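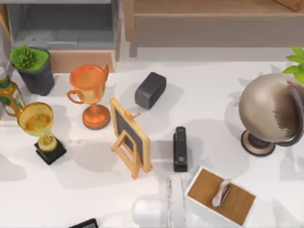 Watering Habits and Survival of Potted Succulents in Student Housing
Project report, Introduction to Plant Science
Submitted January 2, 2024

1. Background

Reldale Hall and Gavden House are the two residences closest to the science building. Both have a lot of potted plants in the rooms, and most of them are succulents. They are cheap, they stay small, and the campus store sells them at the start of the fall term. By the end of the term many have been thrown out.

The usual explanation is that students forget to water them. Our textbook and the lab handouts say the opposite, that succulents kept indoors die mainly from too much water. I wanted to find out which was closer to the truth in our own buildings, and whether the type of pot made any difference.

2. Questions

The project had two questions. First, does watering on a fixed weekly schedule lead to more losses than watering only when the soil is dry? Second, do plants in pots without a drainage hole do worse than plants in pots with one?

I had planned a third question about window direction. It was dropped because almost all the rooms in Gavden House face the same way.

3. Method

Residents were asked to sign up in September through a notice on each floor. 97 plants were registered. Three were taken out of the study in the first two weeks, two because the owner moved out and one because it was a cactus made of plastic. That left 94.

Each plant was given a number on a strip of tape under the pot. Owners filled in a short form with the kind of plant if they knew it, the size of the pot, whether it had a hole, and where it stood in the room. They then chose one of two watering routines:

Weekly: the same small cup of water once a week.
Dry soil: push a wooden stick into the soil to the bottom of the pot, and water only if it comes out clean.

The plants were not assigned to groups at random. I asked about this before starting and was told it was acceptable for a course project as long as it was stated. People who picked the dry soil routine may have been more interested in plants to begin with.

I checked the plants every second week for ten weeks. At each check I noted leaf color, soft or wrinkled leaves, and whether the stem was firm at the soil line. A plant was recorded as lost if the stem was soft all the way through or if the owner had thrown it out.

Soil moisture was measured with a Zurnetti probe borrowed from the teaching lab. It gives a reading from 1 to 10. The probe was not accurate in very gritty soil, so I treated the readings as a rough guide and did not use them in the results.

4. Results

Over the ten weeks 30 plants were lost. Of these, 25 were on the weekly routine and five were on the dry soil routine. The two groups were close to equal in size at the start, so the difference is large even though I did not run a formal test on it.

Most of the lost plants had soft, yellow lower leaves at the check before. Wrinkled leaves, the sign of too little water, were seen much less often, and nearly all of those plants recovered after one good watering.

The results for pots were less clear. Pots with no hole had more losses in the weekly group. In the dry soil group the pot seemed to make little difference. Several owners kept the plant in its plastic nursery pot inside a decorative one, and I counted these as having a hole. That was probably a mistake, as water was standing in the outer pot at some of the checks.

5. Problems

Owners did not always stick to their routine. The forms for the week before exams were mostly blank, and I left that week out of the notes on watering. Five forms from Reldale Hall were lost and filled in again from memory.

The heating came on in both buildings during the fourth week. Soil dried faster after that, and losses in the weekly group slowed down. A longer study would have to look at this – the same cup of water is a different amount of watering in a cold room and a warm one.

The plants also came in different sizes and were not all the same kind. Many owners only knew theirs as "a succulent." I grouped them by leaf shape (rosette, spiky, trailing, other), but some groups were too small to compare.

6. Conclusions

In these two residences, more plants were lost on a weekly schedule than with the stick test. This agrees with what the course materials say. The effect of drainage holes needs a better setup, with all plants in one pot size and the double pots counted on their own.

If the project is repeated, the routines should be assigned by drawing numbers. The Bianchini greenhouse on the east side of campus has offered bench space for a small control group, which would take care of the heating problem.

7. Materials

Wooden sticks, masking tape, printed forms, paper cups, moisture probe (returned to the lab). Total cost was paid from the course supply budget. The data sheets are in the blue binder in the plant science room, second shelf.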